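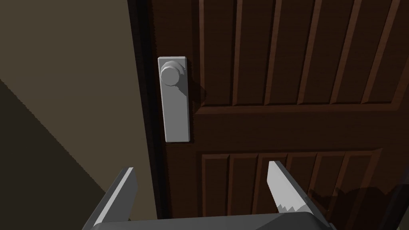

Khokhar Folding Easel, reviewed by Tülin Akyol
April 18, 2022

I teach drawing to adults and do a fair amount of work for a small theater company, mostly backdrops and signs. Both jobs mean carrying an easel up and down stairs. My old one lost a leg bolt in September and I bought the Khokhar to replace it. I have used it most days since then.

It comes in one box with the legs already attached. You fit the canvas tray, tighten two wing nuts and you are done. The instructions are a single sheet and the drawing of the tray is upside down, so ignore that and look at the holes instead.

Folded up, it goes under my arm and fits across the back seat of a small car. The strap that holds the legs together is too short. I replaced it with a luggage strap the first week.

Standing, it is steadier than I expected for the weight. I can lean on a canvas with a palette knife and the legs stay put on a wood floor. On stage flooring, the kind with a coat of black paint on it, the rubber feet slide a little. Ferhat Tuncer, who paints scenery with me, puts a square of carpet under each foot, and I have started doing the same.

The height adjustment is the weak part. Each leg has a plastic clamp, and the clamps have to be pulled quite hard before they hold. If you have sore hands this will bother you. One of mine slipped during a class with a 30-inch canvas on the tray. The canvas landed on its edge and was fine, but I check all three clamps now before I put anything heavy up. 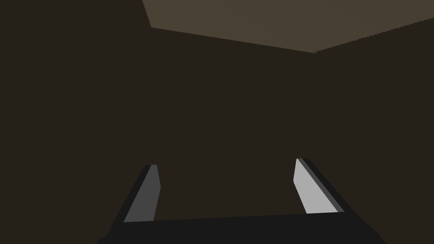

The top bracket is much better. It slides on a metal track and locks with one screw, and it will grip a thin panel as well as a deep canvas. I used it to hold a sheet of mat board while I lettered the program sign for our last show, a revue set in Dresden in 1938, and the board didn't bow.

I have also used the Promau studio easel, which the arts center owns. The Promau is heavier and has a crank, and if you never move your easel I would get that one. For outdoor sketching the Dindedier is lighter, but it shakes in any wind and the tray is too narrow for a jar of water. The Khokhar sits between them. It does indoor work well and will do outdoor work if you hang a bag from the center.

The finish has worn off where the legs rub together when folded. Paint wipes off the tray if you catch it the same day. Spare clamps are sold in packs of 2, and I'd order a pack with the easel.

I would buy it again for teaching and for the theater. Four stars, with one off for the clamps.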